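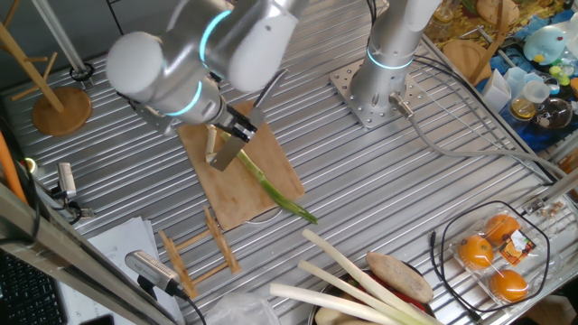 Green onions lose their shape under a dull blade. The layers slide against each other, the outer one tears, and the cut piece stays attached by a strip of skin. I went back to a flat rectangular blade in January and the tearing stopped, so these are my notes on the setup.

Board: light wood. The onion goes on the diagonal, which gives the stalk more room than laying it straight across. With a long one the leaf tips still hang past the edge. I leave them there until the white part is done.

Cut width: 3 mm for soup, 7 mm for the pan. Anything destined for stir-frying under 3 mm scorches before the garlic is ready. Short lengths of the white end, cut thick enough to stand up on the board, go in first and get 2 minutes alone.

Blade angle: heel up, tip down, finish flat. Kulap Panyasiri taught me a straight push cut instead. It works on the white end. On the greens it crushes the tubes, at least with my edge, which is a 370-grit finish from a Hiletti stone and probably too coarse for the job.

Leeks are a separate problem. Thick stalks hold grit between the layers, so I split them lengthwise and rinse before slicing. Mine stand in a metal pot until then, with a sweet potato on top.

Next I want to try the finer Siklow stone on the same blade and repeat the greens at 3 mm.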